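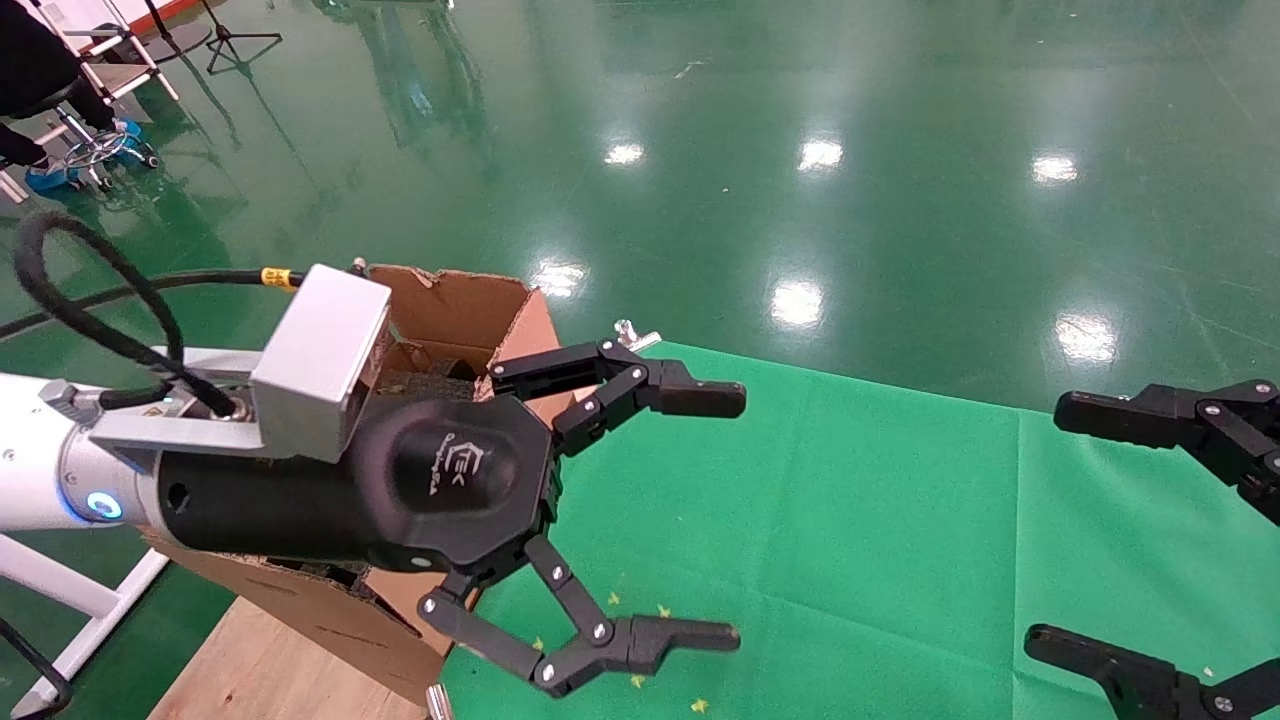
Is it worth paying for an extended warranty on a washing machine?
For most people the money is better kept in a savings account, unless the machine is an expensive one with parts you can't get hold of.

mekon
Posted 07/08/2024
Shop wants £40 a year for cover on an £8-a-month finance deal. That's the question above and the answer I got from the Flanagan website, which surprised me given they sell the things. Anyone disagree?

drumbelt
I'd agree with it. You already have rights against the shop if it packs up early and it shouldn't have. People pay twice for the same protection and the sales staff don't go out of their way to mention it.

idham_lad
Disagree. Mine went in November, bearings, and the quote was more than the machine was worth. I had cover and they replaced it. Took them 12 days, mind.

drumbelt
One machine. How many years had you been paying?

idham_lad
Eight.

drumbelt
So you'd bought most of a new one already.

idham_lad
At the rate I was paying, maybe. I'd not have had the cash sitting there though, would I? Easy to say put it in savings. I'd have spent it on the car.

softwater
Read the small print before either of you gets any further. The Alel plan my mum had didn't cover the door seal, the drawer, limescale or "cosmetic" anything. The door seal was the only bit that ever failed.

mekon
Limescale is a good point, it's like rock round here. Do they all leave that out?

softwater
Couldn't tell you about all of them. I wouldn't trust anyone who says they can. Ask for the full terms in writing, the leaflet is useless.

tubthumb
Bit harsh on the plans. If you've got kids and you're doing a wash every day it's a different sum from one bloke and his shirts.

drumbelt
Is it? Heavy use is in the exclusions on half of these - "normal domestic use", whatever they decide that means on the day.

tubthumb
I've claimed twice and never been asked how many washes I do.

mekon
Right, I've asked for the terms. They said they'd email them and then tried to sell me cover for the dryer as well. Not impressed so far.

softwater
Do you even have a dryer?

mekon
No.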